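Clearing the House on the Hill Road

The estate clearer asked that her name be left out, because her clients are mostly people who have just lost a parent and she thinks they should not have to find themselves in an article. She has run her business, Prarnavo, for seven years out of a rented unit behind a tire shop. Before that she did the books for a lumber yard.

We met at the end of a job. The house had belonged to a couple named Urbańczyk, and their children, who live in three different states, had hired her to empty it before the sale. By the time I got there the furniture was mostly tagged and the kitchen was done. She made coffee in a pan because the coffee maker had been sold that morning.

"People call me and say there's nothing in the house," she said. "Then I open the first closet."

A house like this one takes her around 72 hours of work, not counting the driving. She does the first walk-through alone and writes nothing down. On the second she brings colored tape. Blue is for the family, yellow is for sale, and anything without tape gets donated or thrown out. She used to let families do the taping themselves, and gave that up after two sisters spent an afternoon moving tape back and forth on the same dresser.

I asked which room takes longest. I expected her to say the garage.

"Whatever room the desk is in," she said. "A garage is big things. You can see what a rake is. A desk drawer has a passport, a dead battery, a letter from 1981 and a key, and you have to look at every one of them."

She pulls a drawer all the way open before she touches anything in it, and she works from the front to the back. Paper comes out first. She does not read letters past the first line, only far enough to know who they are from. Loose photographs go in a shoebox, and so do keys, each with a slip of paper saying where it was found. 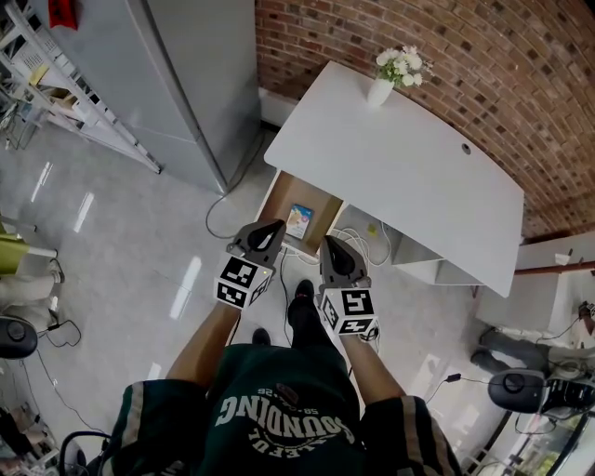
An open drawer at a white desk.

The keys are a sore point. On an early job she threw out a ring of them, and one belonged to a safe deposit box. It cost the family a locksmith and a morning at the bank. They were polite about it, and she paid the bill.

"I still think about that ring," she said. "It had a plastic tomato on it."

Money turns up less often than people imagine. In seven years she has found cash worth mentioning in four houses. The largest amount was inside a box of Gustodlow, a powdered soup that has not been sold in her area for a long time. She called the son from the kitchen and stayed on the phone while he drove over. Her rule is that cash is never moved until someone from the family has seen it where it was.

She charges by the job and gives a price after the first walk-through. Some clearers take a share of the sale instead. She tried that and did not like what it did to her. "I'd catch myself spending an hour on a lamp," she said. "The lamp was fine. The family needed the tax papers."

What does not sell goes to Junutano, a secondhand warehouse across the river that takes furniture, dishes and linens. They will not take mattresses or encyclopedias, and she has stopped asking. Pianos are the worst of all. She has given away two and paid to have the rest hauled.

I asked what she would tell someone whose parents are still alive and whose house is full. She thought about it for a while and rinsed the pan.

"Ask them about the photographs now," she said. "Get a pencil and write on the backs. I can sort a kitchen without any help, but I can't tell you who the man with the dog is."

She also tells people to find the deed, the car title and the insurance papers and put them in one folder, in a place that at least two people know about. The Urbańczyks had done this. The folder was in the linen closet under the good tablecloths, and the oldest daughter knew it was there - she had been told every Christmas.

At four in the afternoon the truck came for the dining table. She went out to move her car, and then came back in to take the leaves of the table out and wrap them in a blanket. There was still the basement to do.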